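Tamdale Residences – Maintenance Requests
Subject: radiator won't turn down, Tilton block
Logged by: Chak-lun Tsang
Status: Open
Category: Heating

Hi, second ticket for this, the first one got closed in July without anyone coming up. Radiator in my room is stuck on. Knob turns fine but does nothing, same heat at 1 as at 5. Comes on early morning, stays on til late. Clothes I leave on that side of the room go stiff as a board, so everything gets folded on the bed now.
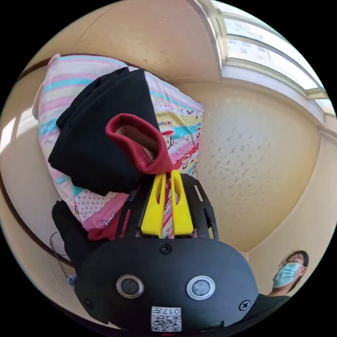
What I've tried so far:
– knob all the way down, left overnight. No change
– knob up and down a dozen or so times in case the pin was stuck. No change
– tapped the valve with the handle of a screwdriver (Lo at the front desk told me to). Knocked for a bit then back to normal
– window open, fan on. Helps the air, does nothing for the radiator obviously

Update, 8 am
Message from the desk asking if anything is blocking it. No. Bed's well clear, I've kept clothes and blankets off it the whole time. Also asked for the make, couldn't find a plate anywhere. The valve head has Drillusum stamped on it, dunno if that helps.
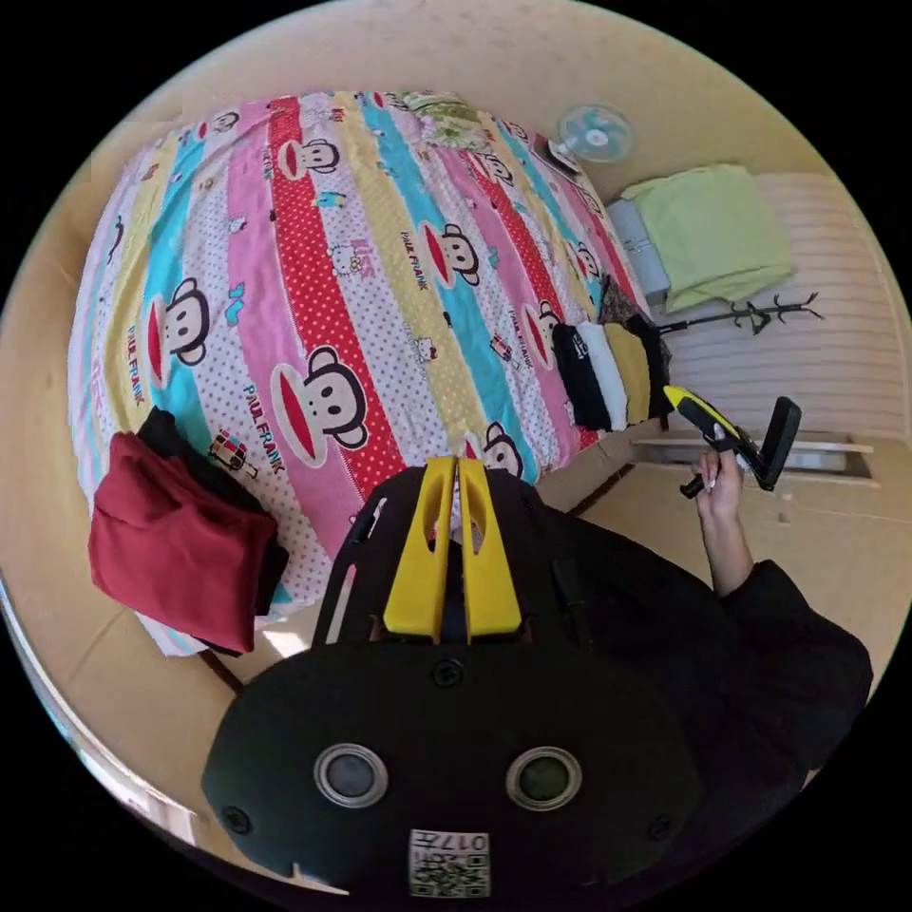

Also was asked to time it. From cold it takes 12 minutes before it's too hot to keep a hand on. After that it never drops. Downstairs neighbour's one cycles on and off like it should, so I doubt it's the boiler.

Reply from Tamdale Maintenance
Thanks Chak-lun. Sounds like the pin under the valve head. Can you unscrew the head by hand (collar turns anticlockwise) and tell us if the pin springs back when pressed? Please don't use pliers on the pin. Also confirm we have a clear path to the radiator and a spot to put tools down.

Update, lunchtime
Head came off ok. Pin goes in but doesnt come back out on its own, have to wiggle it. So probably that. Put the head back on hand tight, no leak.

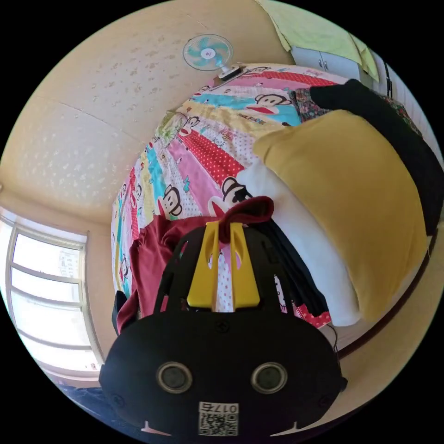 Re access, any time after 2 pm is good, just knock. I'll shift the coat stand before then. Bed's still got washing on it – the dark red thing hanging down over the side of the quilt and the black one by the white pillow. I'll move both, but please put tools on the floor and not on the quilt, it's my sister's and grease won't come out of it. Old towel is by the door if you need one underneath.

Last thing, the replacement part cost was quoted as $80 on the first ticket and $70 in the email. Which is it, and is it on me? Pretty sure a stuck valve is yours.

Reply from Tamdale Maintenance
No charge to resident. Part is in stock, booked for this arvo after 2. Leaving ticket open til fitted.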